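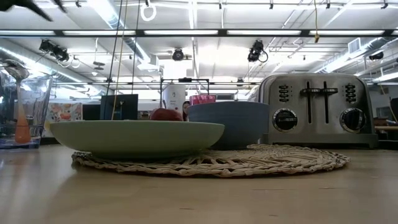
Week 5 notes: Setting out a table so people will use it

Hi everyone, these are the notes from this week's session, typed up from my scribbles, with a few things added that I forgot to say out loud. If you were in the back and couldn't hear over the fan, most of it is covered below. Bring them next time, we'll be marking them up.

Last week was shelves and closed storage. This week is the stuff that lives out in the open: fruit, bowls, the toaster, the spatulas. In the course plan I called this "surface storage," and Anneliese Wiegand, who taught this class before me, told me that was a terrible name. She's right, but it's printed in the syllabus now, so we're stuck with it until May.

The mat

Start with something flat and put your loose things on it. I like a round woven placemat, braided natural fiber, the beige and tan kind. On a pale wood table it's close enough in color that it doesn't shout, and the rough strands look good against a smooth surface. It also gives you an edge. Things on the mat belong together, things off the mat have to explain themselves! I've used this in my own kitchen for years and it works on me even though I know what I'm doing.

You can use a tray instead. Trays are easier to wipe, mats are easier to shove in a drawer. Crumbs do get down into the braid, so take it outside and give it a good smack.

Two bowls

Somebody asked why I always say two. One bowl turns into a junk bowl (keys, batteries, a lime from last month). With two you can give each one a job, and they look better as a pair if they don't match. Go for one wide and shallow, one deeper and a bit taller. Pale green in front with slate blue behind it is about as far as I'd push the color, and both are quiet enough that a red apple does all the work. Put the low one in front. I know it sounds obvious, but every term we do the table exercise and every term half the class puts the tall bowl in front and then wonders where the fruit went.

And let the fruit show a little. A glossy red top and a bit of stem poking up over the rims is plenty. Ingegerd Lundgren's handout (the yellow one, I still have spare copies) goes further and says fruit should always be heaped above the rim. I don't agree, heaped fruit rolls and bruises, but read her section on ripening, it's very good.

The toaster

Okay, the toaster argument. A four-slice toaster is a big shiny object and people want to hide it. My view: if you use it most mornings, leave it out, and put it right beside the bowls so it's part of the group. Brushed stainless is a help, as it picks up whatever light is in the room and goes sort of soft. A model with a lever for each pair of slots and its own browning dial on each side is the one I'd get for a household that can't agree on toast. Turn the controls to face the person using it. Leave clear space above it, and pull it away from the wall or anything papery before you switch it on. Empty the crumb tray too, please. If you toast twice a week or less, it can go in the cupboard and I won't think badly of you.

The pitcher

For utensils you don't need a crock. A clear glass measuring pitcher does fine, and you can see straight away when there's gunk in the bottom. One orange silicone spatula and one metal utensil is already a nice little group. I stand my spatula head down, which drives some people nuts — they want the head up so they can see what they're grabbing. With clear glass you can see it either way. If yours go in head down, dry them properly first or you'll get a puddle.

Keep the pitcher off to one side, away from the mat. It's a reaching thing, the bowls are a looking thing. (I didn't explain this well in class, sorry. We'll try it with real objects next time.)

Homework

Clear one table or counter at home, all the way down to the surface. Put back a mat or tray, two bowls that don't match, one appliance and one container of utensils. Live with it for a few days before you change anything. Then write me half a page: what crept back on, where it landed, and whether you moved it or gave in.

The reading is the Tramcombe chapter, only the part on kitchens. Skip the lighting bit, we'll do that in week 7. If you're on the Colitz floor plan for your final project, mark where your table goes and bring the sketch.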